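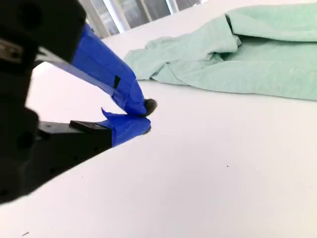 5. Teaching a fold by hand

Now the fun part! Spread the cloth on a clear, flat table and start a new session in Flivar.

1. Hold both lead handles and wait 5 seconds for the tone.
2. Bring the fingertips to the fabric slowly - the arms copy every wobble.

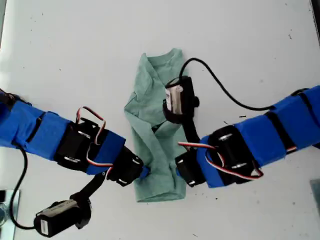 3. Pinch, fold, let go, and back both arms away before you press Stop.

Note: Record 30 folds before your first training run. More is even better! 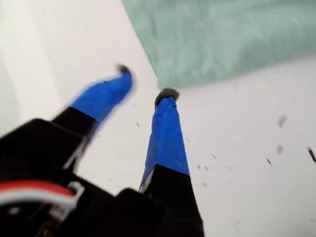 Caution: Keep your own fingers out of the grippers while the motors are on. If an arm stalls, error 1291 appears - release the handles and restart at step 1.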